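【普内罗社区图书室官方账号】五月起，Prurneo社区图书室调整借阅与还书办法，现分条发布，请各位读者留意。

一、借阅证。旧版借阅证继续有效，无需换领。新办证读者请携带本人身份证件到服务台登记，每证可同时借阅图书四册，借期三十天，可续借一次。

二、馆藏。本室新购图书1344册，其中1214册已完成编目并上架，其余图书编目后陆续开放外借。地方志与工具书仅供室内查阅。 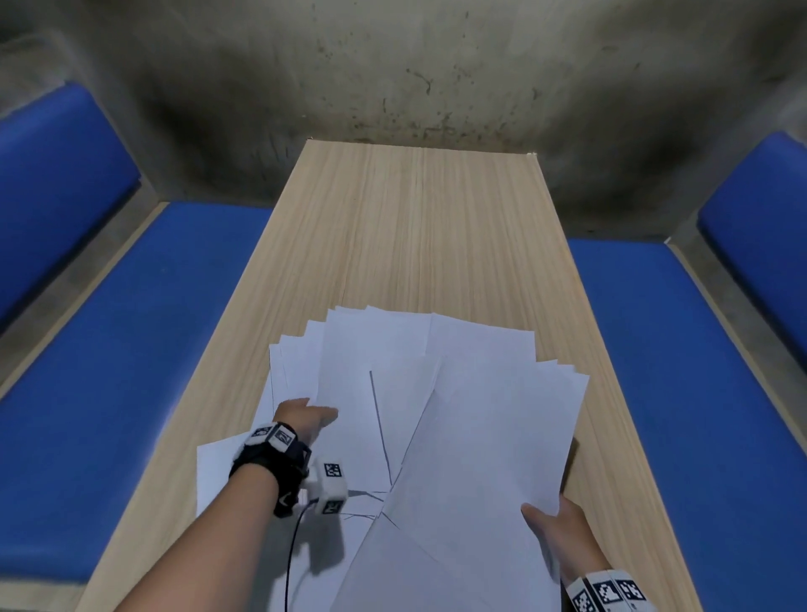 借期届满未还，如何处理？
逾期图书每册每日收取滞纳金一角，单册累计以十元为上限；逾期满六十天的，暂停借阅权限，还清后次日恢复。

三、遗失与污损。读者遗失图书，可自购同一版本抵还，或按定价赔偿。轻微折痕、自然磨损不在赔偿范围内，请勿自行用胶带粘补，交服务台处理即可。

四、预约。Jivero预约页面每日上午八时更新，热门图书保留三天，逾期未取者顺延至下一位读者。每册图书的预约名额以五人为限。

五、捐赠。本室接受公开出版物捐赠，教材教辅、期刊散本暂不接收。Sotiris Xenos先生上月捐赠建筑类图书100册，已列专架，谨致谢忱。
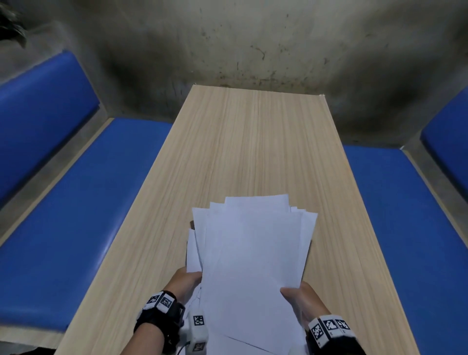 六、读书征文。本年度征文以“我读过的一条街”为题，体裁不限，每篇不超过两千字，每人限投一篇。纸质稿请单面打印，写明页码并装订后提交。像图中这样参差错开的散页，容易造成缺页、错页，收稿时将退回整理。电子稿请使用常见文档格式，文件名注明作者姓名及篇名。入选作品编入内部文集，印制200册，作者每人获赠两册。

七、征文截止时间为本月最后一日下午五时，以服务台收件时间为准。评审结果将在本账号公布，来稿不退，请自留底稿。

八、对上述办法有意见或建议的，可在服务台填写读者意见表，也可在本条下方留言。借阅记录查询涉及个人信息，请到服务台办理，勿在留言中公开证号。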